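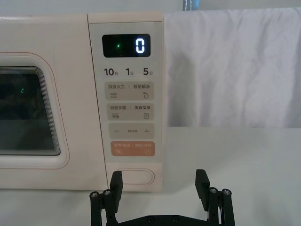 Fig. 1. Display, quick time labels and upper buttons.

Unit 3: The microwave oven
Household Appliances, course handout
Tutor: Spyros Vlachopoulos. Notes revised by Sihan Jiang, May 11, 2025

This unit covers the outside of the oven, the door, the inside and routine cleaning. Bring your Silby workbook and a pen. The practical is in the Drindau kitchen and takes 75 minutes.

3.1 The control panel

The labels on our oven are in Chinese. Copy the translations into your workbook before the practical.

10秒: 10 seconds
1分: 1 minute
5分: 5 minutes
微波火力: microwave power
智能解冻: smart defrost
微波杀菌: microwave sterilise
美食菜单: food menu

The three times are printed in a row under the display. The first two buttons below them each carry two functions, separated by an upright line. Under those is a button with a minus sign at one end and a plus sign at the other.

In Fig. 1 the display reads 0. Write down what it reads before you press anything, then again after each press. Students who skip this step tend to lose track of which setting they are in.

3.2 The door

Open the door fully before putting anything in. Reaching round a half-open door is how most spills happen. Do not lean on it or rest a dish on it.

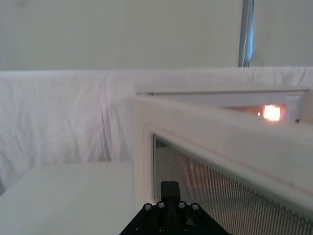 Fig. 2. Open door, showing the perforated mesh over the window.

The mesh is part of the shielding. The holes are small enough to keep the microwaves in while letting light through, so you can watch the food. Never push a skewer or knife tip against it. If the mesh is torn, or the door is bent or does not close flat, the oven must not be used. Report it to Dehua Lü and put a note on the door.

Wipe the inner face of the door with a damp cloth and a little washing-up liquid. No scouring pads. Grease collects at the rounded corners of the window, so go over those twice.

3.3 Where the oven stands

The oven needs a flat, steady surface that will take its weight. Leave space for air at the back, sides and top, as given in the maker's booklet for the model. Keep the top clear. Tea towels and recipe sheets are the usual offenders.

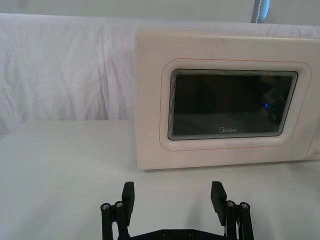
Before moving an oven, switch off at the wall, unplug it and take out any loose parts. Two people should lift it, one at each side, with the door shut. Set it down so that the door can open all the way without hitting a wall or a shelf.

3.4 Inside the oven

Learn these terms for the written test:

Cavity: the space where the food goes.
Turntable: the part that turns the food during heating.
Roller ring: the ring with small wheels that runs on the cavity floor.
Hub: the piece at the centre of the floor which drives the turntable.
Latches: the hooks on the door.
Latch slots: the openings the hooks fit into when the door is shut.
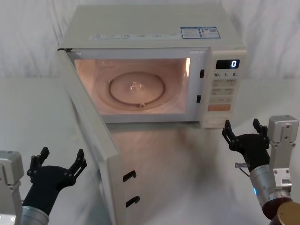 Check the floor of the cavity first. Crumbs under the ring make it jump and grind. Lift the ring out, wash it in warm soapy water and dry it well. Wipe the floor, then the side and back walls. Keep water out of the latch slots and do not poke anything into them.

For dried-on splashes, heat a bowl of water with a slice of lemon, leave it to stand with the door shut, then wipe. Put a wooden spoon in the bowl before heating. Never run the oven empty.

3.5 For next time

Draw the front of your own microwave at home and label it in English. If you do not have one, use the drawing on workbook sheet 420. Ekrem Kahraman will collect the sheets at the start of the session.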